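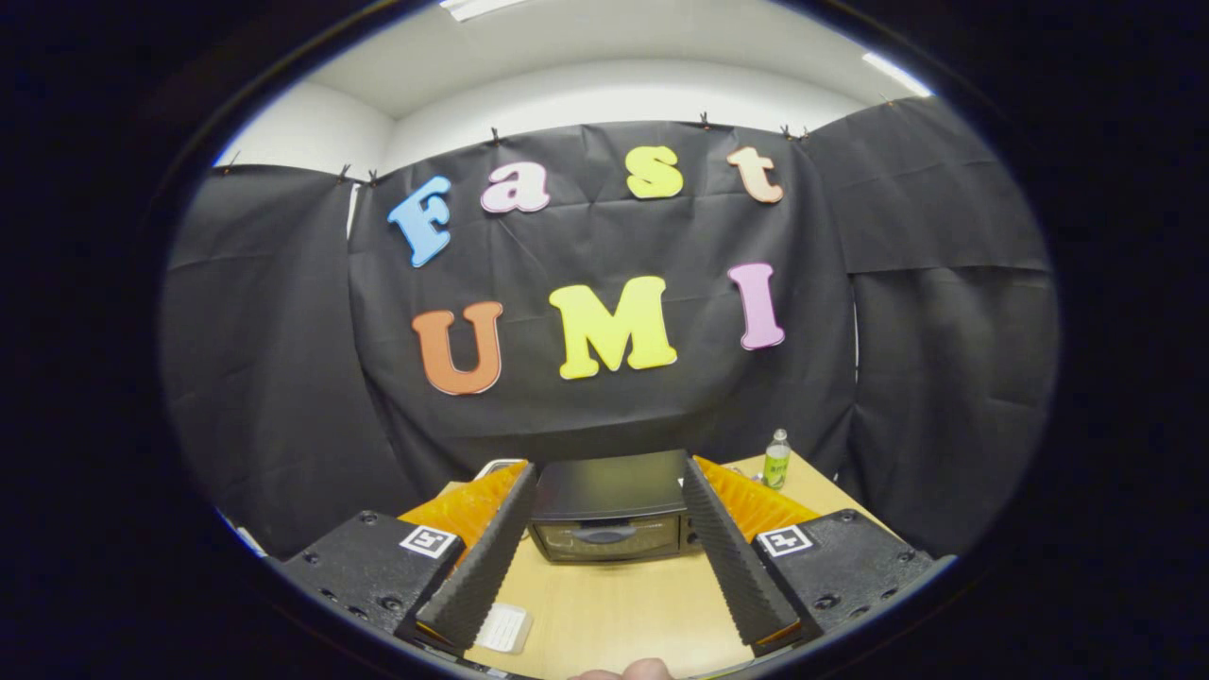
Foam letters on a black fabric backdrop hung with binder clips, behind a light wooden tabletop.

Clipped backdrop

A clipped backdrop is a sheet of dark cloth fixed along its top edge with office clips and used to hide a wall behind a table, stall or small stage. It is usually black, and often carries lettering cut from foam, felt or card. The form is common in classrooms, hobby rooms and small workplaces. It is sold as a quick and cheap way to make a plain room look finished, a claim that is only partly borne out in use.

Terms

Sellers use "backdrop", "drape" and "display curtain" for much the same thing. The firm Heo has listed a "studio wall system" which, on its own packing list, consists of three hemmed cloths and a bag of clips. There is no agreed point at which a curtain becomes a backdrop, and attempts to draw one tend to come from people with something to sell.

Construction

Most clipped backdrops are made from several narrow panels, as wide cloth is dearer and harder to store. The panels are overlapped or hung side by side. Overlapping uses more cloth but hides the joins; panels hung edge to edge tend to drift apart and show a strip of wall.

Binder clips are the usual fixing. They grip well on a thin rail or taut cord and poorly on anything thick. Makers often advise even spacing, though in practice clips end up doubled at the corners, where the load is greatest, and sparse elsewhere. Wide gaps let the top edge sag.

Creasing is the most frequent complaint. Cloth kept folded holds its lines for days, and "crease-free" on a label should be read with care. A trial at the Panthorpe craft rooms hung 477 panels of that description over one season and noted visible fold lines on most of them. The trial is often quoted by sellers of steamers. It did not compare the panels with ordinary cloth, so it says little about whether the label is worth paying for.

Lettering

Foam letters are light enough to be held by pins, stitches, double-sided tape or hook-and-loop dots. Tape is the quickest and the least reliable on woven fabric, particularly in a warm room. Pale colours such as pink, yellow and light blue are favoured for their contrast with black. Words may be set straight or on a curve. The curve is sometimes described as a design choice, but it also disguises letters that were never level to begin with.

Claimed benefits

Catalogues credit black cloth with absorbing sound and cutting glare. It does reduce reflections from a pale wall under strip lighting. The claim about sound is weaker. Thin cloth hung close to a hard wall has little effect on speech, and the figure of "up to 799 hours of quieter meetings", printed in a Judside leaflet of June 2019, was given without any method.

Origins

The clipped backdrop is often said to have begun at the Sindwood craft fair, where stallholders are supposed to have borrowed clips from the ticket office. No record from the fair mentions this, and the story may have been attached to it later. Cloth was hung behind market stalls long before office clips were made.

See also: Bunting; Pipe and drape; Stage curtain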